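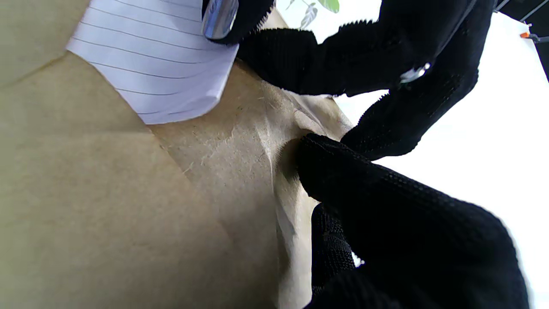
Fig. 4-1. Ruled sheet on brown kraft paper.

4 Preparing paper materials

4.1 Materials

The Kernness paper kit is supplied flat. Kraft paper, ruled sheets, colored card and folded blanks are stored together in the carton and must be separated before use. Check the contents against the packing slip. Report missing items to Lu within 12 days of delivery.

Parts may arrive with light creases. Creasing of the kraft paper does not count as a defect. Tears longer than 55 mm do, as do blanks with a broken fold line.

4.2 Laying out the kraft paper

1. Clear a flat surface large enough to take the kraft paper with room on all sides.
2. Unfold the kraft paper fully. Do not pull on the corners.
3. Locate any overlapping edge. Turn the top layer back and check that no ruled sheet or card is caught between the layers.
4. Press out raised folds with the flat of the hand, working from the center toward the nearest edge.
5. Sort by surface. Smooth areas are used for outside faces. Scuffed or wrinkled areas are used for linings and filler.

Note: A deep fold with a hollow beside it will not press out by hand. Cut along the fold and treat the paper as two pieces.

Caution: Do not iron kraft paper that has tape on it.

4.3 Ruled sheets

Ruled sheets are used as inserts and for the contents list. They are thinner than the kraft paper and curl at the ends.

1. Lift the sheet by one long edge.
2. If an end has curled, roll it gently the opposite way and release. Repeat as needed.
3. If the ruled lines bunch together at any point, there is a fold under them. Open the fold before writing on the sheet.
4. Write the contents list in pencil. Leave the top line blank for the order number.
5. Store finished lists face down in a folder.

Sheets are packed 200 to a wrapper. Keep the wrapper closed between uses.

4.4 Colored card and folded blanks

Colored card has a cut profile on at least one side. Blanks are made up of rectangular panels joined by fold lines. The two are often found overlapping when the carton is first opened.

1. Slide the card off the blank sideways. Do not lift it straight up if a notch or tab is caught.
2. Check the cut edge. Trim loose fibers with scissors.
3. Check slots for waste paper left from cutting. Push any waste through from the front. 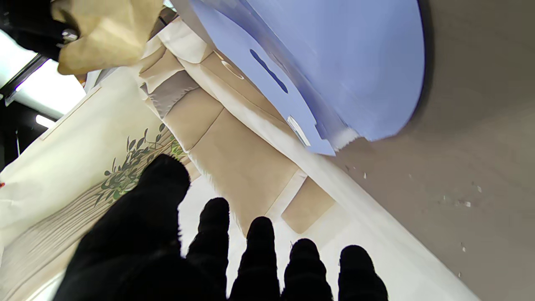

4. Remove any tape left on the card. Peel it back slowly at a low angle and stop if the surface begins to lift.
5. Lay the blank flat with its panels facing up.
6. Fold each line once toward you, then open it again. Begin with the longest line.
7. Set the card on the blank and compare the edges. If a tab does not meet its notch, turn the card over and try again.

Note: Blanks in the Drornness size have one more fold line than the standard size. Fold this line last.

Caution: Fresh-cut card edges can cut skin. Keep fingers clear of the edge when sliding sheets apart.

4.5 Storage

Store kraft paper rolled or in a single loose fold. Store card and blanks flat, in separate stacks, with no weight on the tabs. Stacks of over 2,000 blanks must be divided between two shelves. Ruled sheets go on the top shelf.

In damp months, from November on, leave the carton lid closed and allow the paper one night indoors before folding. Card that has bowed can be placed under a flat board until the following morning.

4.6 Common faults

Panel will not lie flat: fold line was pressed in the wrong direction. Open the panel, reverse the fold and press again.

Card surface has lifted: tape was removed too quickly. Use the card with that face inward.

Slot edge is frayed: trim, or return the card to Harside marked "slot."

Ruled sheet has torn at a fold: discard. Do not tape.

Questions on blank sizes go to Hanyu Peng at the Harside parts desk. Quote the size code from the packing slip.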